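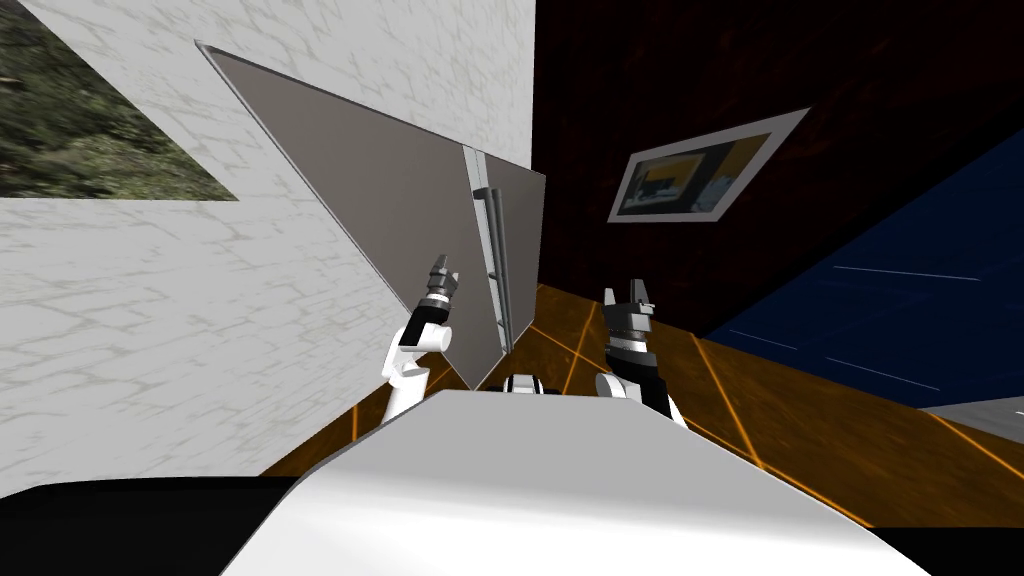
Matheson Fold-Down Laundry Rack, Six Months In

I bought the Matheson in July, in the week our dryer died, which is the worst possible week to shop for anything that claims to replace a dryer. I would have paid for a rope and two nails if the packaging had been confident enough.

The idea is simple. You screw a shallow white box to the wall, and when you want to dry things you pull a handle and a set of rails folds down over your floor. When you're done, you push it all back up and pretend you live in a tidy house. Matheson sells it in two widths. I got the wide one, 900 millimeters across, and paid 382 dollars for it, a figure I have repeated to guests more often than they would like.

Putting it up

The instructions say 20 minutes. I would like to meet the wall they tested it on. Ours is old plaster over something that eats drill bits, and the whole business took most of a Tuesday, including a drive to the hardware store in Gilton for anchors. The anchors in the box are fine if your wall is made of fresh bread. Buy better ones before you start.

The paper template, on the other hand, is excellent. It has the holes marked, a level line, and a little drawing of a door to remind you that doors swing. I ignored the drawing and had to move the whole thing over a hand's width. My fault entirely, but I'm taking half a star off anyway.

Living with it

It holds a full load of shirts and socks without complaint. Jeans make it sag a bit at the front rail, and I've gotten into the habit of hanging them at the back, near the hinges. Sheets are a problem. You can fold a queen sheet over three rails, but then the middle stays damp until you go in and rearrange it, usually around bedtime, when you remember that it's your only clean one.

The hinge is the best part. It comes down slowly, stays where you leave it, and has yet to pinch me. The rack I had before this, a floor-standing Seltthorpe, bit me regularly and once collapsed in the night with a noise like a dropped piano.

The handle is the worst part. It's a smooth little tab with no lip, and with wet hands you end up pawing at it. I stuck a strip of grip tape under mine. For 382 dollars I feel Matheson could have supplied the strip.
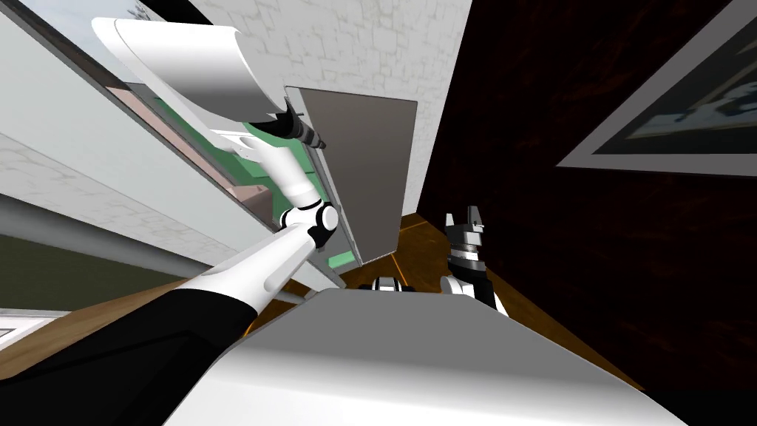
Looking up on the left side.

Compared with the Fistivberg

My sister has the Fistivberg, which is cheaper and works on a pulley. It holds more, and it's better for sheets, but you need a high ceiling and a certain tolerance for having trousers overhead at dinner. She loves it. I ducked through an entire weekend there and came home feeling warmly toward my hinge.

Would I buy it again? Yes, with better anchors and a lower opinion of the word "minutes." If you wash mostly bedding, get the pulley. We did replace the dryer in the end, and I still use the rack for shirts.

Four stars, less the half for the door.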